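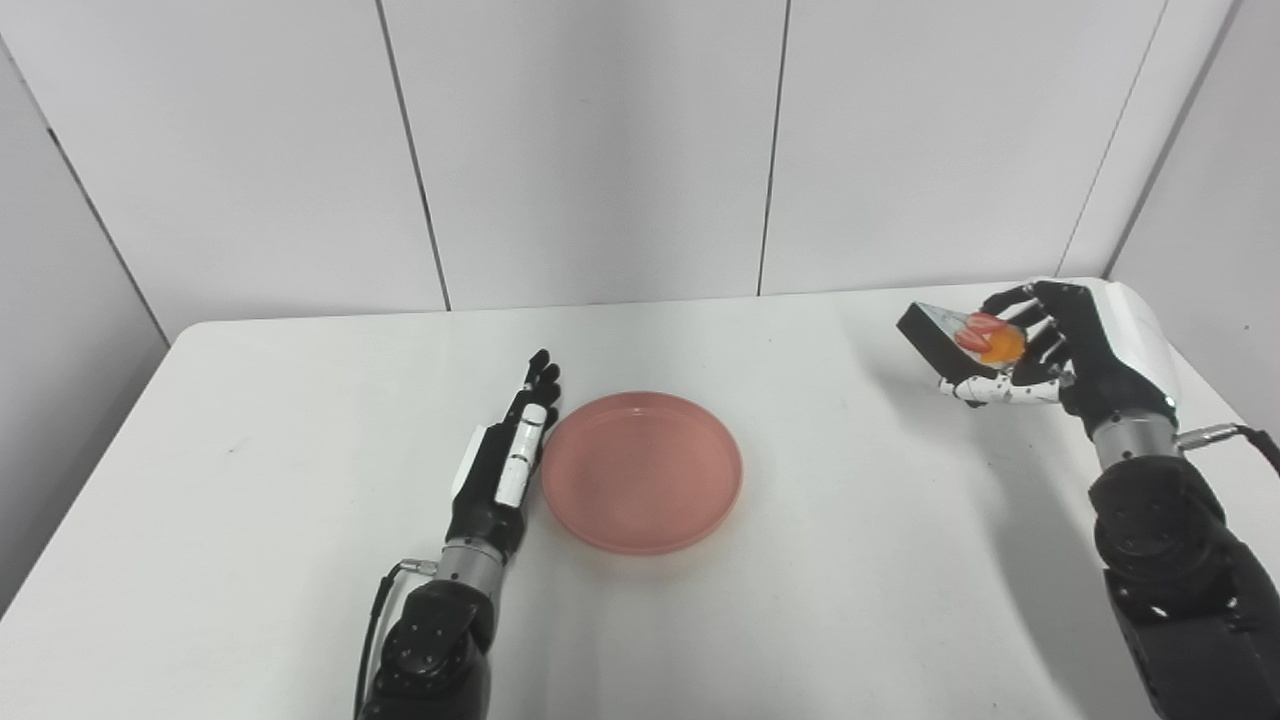 Why does my tablet say "storage full"?
A tablet only has so much room for keeping things, and yours has used it all up. Photos, games, videos, drawings, they all sit in the same space. When the space is gone, nothing new fits.

Home | Kids Explain | Gadgets | Games | Ask Us

Think of a school bag. Lunch box, jumper, library books, hat. Try shoving a soccer ball in as well. Zip won't close. Same with a tablet, except you can't see the bulge.

How big is the bag?
Storage gets measured in gigabytes, GB for short. Giga-what? Just a word for a really big pile of information. Say your tablet has 64 GB on the box. You don't get all of it! The system (the bit that makes the screen and buttons work) takes a chunk first. On Yara's tablet that left 48 GB for her own stuff. Sounds heaps. Gone by July.

What eats the space?
Videos, mostly. A video is lots and lots of pictures shown quickly, plus sound, so one long one can be bigger than a whole album of photos. Yara had 191 videos. Most of them of her dog asleep. She also had 1587 photos, and plenty were the same photo over and over, because she'd held the button down.

Games are next. Some start small then download extra levels later on. Sneaky.

And then there's the cache. Say it like "cash". It's bits and peices an app keeps handy so it can open faster next time. Maps, little pictures, that sort of thing. Usually fine to clear, the app just grabs them again when it needs them.

Is storage the same as memory?
Nope. People mix these up all the time, grown-ups too. Storage is the bag. Memory is more like your desk, where you put what you're using right now. Turn the tablet off and the desk gets cleared. The bag stays packed.

So what do I do?
Ask a grown-up first. Really. Deleted things can be gone for good.
Then look in Settings for a page called Storage. It lists the biggest apps at the top, usually.
Get rid of a game you dont play any more. Your saved levels might go with it, so check.
Copy your favourite photos to a computer, then look on the computer to make sure they're there. Now delete.
Empty the bin too! Lots of tablets keep deleted photos in there for a while, still taking up room.

Words by Kgomotso Steyn. Thanks to Yara Boutros for letting us snoop in her tablet.

© Unduson Kids | Contact us | Back to top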